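Reading a daily case count

For most of the winter I have kept a spreadsheet of the respiratory illness figures that our regional health office puts out each afternoon. It began as a way of checking one claim in the local paper and has grown to eleven columns. What follows is what I have learned about the daily figure, mainly for my own reference, though two readers have asked how I get from the published table to the chart in the sidebar.

The first point is that the number released at four o'clock is a count of reports. A positive test taken at the Torville clinic is entered under the date on which the laboratory returns it, and that date can trail the swab by anything from one day to six. Gasitcombe sends its samples out by van and its results arrive in bunches. A quiet stretch followed by a jump in the Gasitcombe column usually means that the van ran late.

There is a second table, published further down the same page in smaller type, which gives the same cases by date of sample. I use that one. Its drawback is that the last five rows are always incomplete and will rise as results come in, so any chart drawn straight from it appears to fall away at the right-hand edge. The paper has printed this fall as good news twice. I leave the last five rows off altogether and accept that my chart is old by the time anyone sees it.

The second point concerns the denominator. Until December the office published positives without the number of tests done. It now publishes both, and the difference matters. If 50 people test positive out of 2000 tested, the rate is 2.5 per cent. If the clinic extends its hours and tests 3000 the next week, and the rate among them is the same, the count goes up to 75 and the headline says that cases have risen by half. The spread of the illness may not have changed at all. It may also have changed a good deal, as longer hours bring in people with milder symptoms, and the rate alone can't separate the two.

I plot the rate and the count on separate charts. Putting both on one chart with two vertical scales lets you make the lines cross wherever you like, and I would sooner not have the choice.

Smoothing is the third matter. I use a seven-day average, centred, which removes the weekend dip. A trailing average does the same job but shifts every peak to the right by three days, and I suspect this explains why my chart and the one at Estell disagree on when the November wave turned. Theirs is otherwise careful work – they list every revision to the table, which I have been too lazy to do.

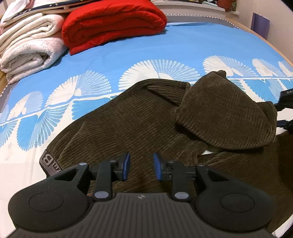
Photo: Hellström / own archive

Revisions deserve a word of their own. The office corrects its old figures without marking them. I only noticed because I had saved a copy of the page and the totals no longer matched. Most corrections are small and come from duplicate records, where one person was tested at two sites. One was large: a block of results from Torville had been entered against the wrong month and was moved back in a single update. I now save the full table every evening and compare it with the previous one before adding the new row.

None of this needs special software. The average is one formula copied down the column, and the comparison is another. The part that takes time is reading the footnotes, which change without notice and are sometimes in a different file from the table they belong to.

Hospital admissions are a cleaner series and I may switch the main chart over to them. They lag further behind, and for a place this size the daily numbers are so small that one family can bend the line. I have the columns set up and will run both until spring.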